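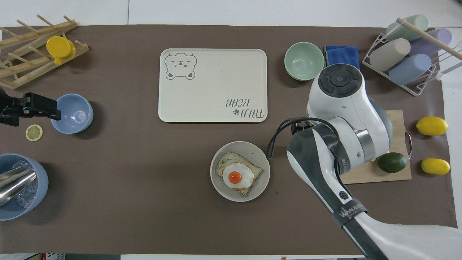
Egg on toast in a gray bowl, with lemons, an avocado and the bear tray on the table at Plustum.

Breakfast is back at Plustum! The community kitchen on Henao Street has opened sign-ups for its fall breakfast table, and 66 people put their names down on the first morning.

The idea is simple and a lot of fun: everybody gets a brown mat, a few bowls and the makings of a good plate, then builds breakfast from there. Fried egg on toast leads the menu again (it was the runaway favorite in spring, with 235 plates served), and this time avocado and fresh lemon join it. There will be ice for cold drinks, too.

Regulars will be happy to see plenty of color on the table. The light blue and mint green bowls are out, and so is the cream tray with the winking bear and the words "TAIJI BEAR" in the corner. Kids went wild for that bear last season, and a few grown-ups did too!

Sessions run through the end of October, with 18 seats at each one. Money raised by the spring table came to $1,144, all of it spent on new pans and a second toaster from Indova, the kitchen store next door.

Sign up at the Plustum front desk. Bring an apron if you have one, and come hungry.

Posted 24/09/2018, Dikance Neighborhood News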